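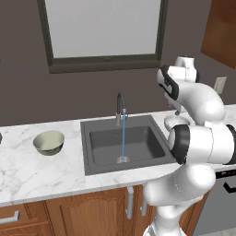

The Sirnton gas storage sale is finally signed and I have been waiting for this one since December! Palex is out, Kamata is in, the whole site goes across in one piece. I know gas storage sounds like the dullest corner of the business. For most of us energy stops at the kitchen – marble countertop, dark gray sink, a beige plate on the wall – and whatever sits upstream of that might as well be on the moon. But upstream is where the fun is, so come with me for a few posts.

Quick background for anyone new. Sirnton is a set of salt caverns. You drill down into a thick salt layer, pump in water, dissolve the salt, pump out the brine, and what you have left is a big smooth-walled hole that holds gas under pressure beautifully. The tops of these ones are 700 meters down. I love that the main piece of equipment is basically a void.

There are nine caverns in the deal. Seven are working, one is in for inspection, and one was leached years ago and never filled with gas. Remember that last one, I'm coming back to it.

Why would Palex sell? They said it in the spring and I believe them: they want to be a pipeline company again. Storage ties up a lot of money in cushion gas, the gas you have to leave down there permanently so the pressure stays high enough to push the rest out. You own it, you paid for it, and you can't sell it. Great for the caverns, miserable on a balance sheet.

Why would Kamata buy? They already run the compressor station at Pralholm, at the other end of the same line. Up to now they had to book space at Sirnton like any other customer. Now they can run both ends together. If you've ever watched two companies trade nomination emails on a freezing Sunday you'll see the appeal.

Price. Neither side has published it. I've seen two numbers going around and I'm not repeating either one, they can't both be right and they may both be wrong. What we do get is the structure: one payment at closing, a second one tied to the inspection cavern passing its pressure test. So Palex keeps some of the risk on that cavern after it has left the building. I think that's a good piece of deal-making.

The other thing I liked: the cushion gas is priced separately from the site. In a lot of older storage sales it's all mushed together and you spend a week trying to work out what anyone paid for the hole and what they paid for the gas. Two lines in the summary this time. Two! I cheered at my desk.

OK, the sale document. The public version is 500 pages and yes I read it, or at least I read everything up to the land easements and then skimmed. If you only open one part, go for the technical annex. It has sonar surveys of every cavern, and the shapes are wonderful. One looks like a pear. One looks like a boot. None of them looks like the tidy cylinder in the brochure.

Back to the unfilled cavern. It's full of brine right now. Kamata has asked for permission to study it for hydrogen, and that request is attached to the sale. A study only, so please don't tell people Sirnton is going hydrogen. But a ready-made cavern that has never had natural gas in it is a lovely thing to have for that kind of work, with much less worry about leftovers mixing in.

Someone asked me whether hydrogen leaks out through the salt. Salt is very tight and it creeps, so small cracks tend to squeeze themselves shut. The things to watch are the well, the cement, the steel and the seals. That's what I'd want the study to spend its time on.

What about the people who work there? All site staff transfer on their current terms, and the control room stays at Sirnton for at least two winters. I was really happy to see that. Operating caverns is a craft. You can't cycle them too hard or the walls suffer, and the folks who know which one is touchy are worth a lot more than the manual.

Timeline: the regulator has up to 345 days to look at it, though nobody I've talked to expects it to take that long. Until then Palex keeps running everything and customer bookings stay exactly as they are. If you hold capacity there you don't have to do anything today.

Things I'm still unsure about – whether Kamata will have to keep offering space to rivals on the same terms (I think so, but the wording is loose), and who pays if the inspection cavern fails its test twice. The annex covers one failure. Couldn't find a word on a second.

Big thanks to Sharada Chettiar, who spotted that the well numbers in the map and the table don't match. Wells 4 and 6 are swapped. The table is the right one.

I'll do another thread on the sonar shapes if people want it. I want it, so it's probably happening.

Posted by Estela Maldonado
Sat 12 July

Search posts Enter a word or name Go

Comments

Heikki Savolainen
Good thread. On the second failure, look at the definitions section. "Test" there includes any repeat test, so I read it as covered. The drafting could be clearer.

Karthikeyan Raju
Boot cavern please!!

Aishwarya Menon
Does the price of the cushion gas get fixed at signing or at closing? That could move a lot over a winter.

Estela Maldonado
@Aishwarya closing, using a monthly average. Should have put that in. @Heikki oh nice, going to reread that tonight.

Sharada Chettiar
Well 6 is also spelled "Wall 6" on the second map, if anyone is keeping a list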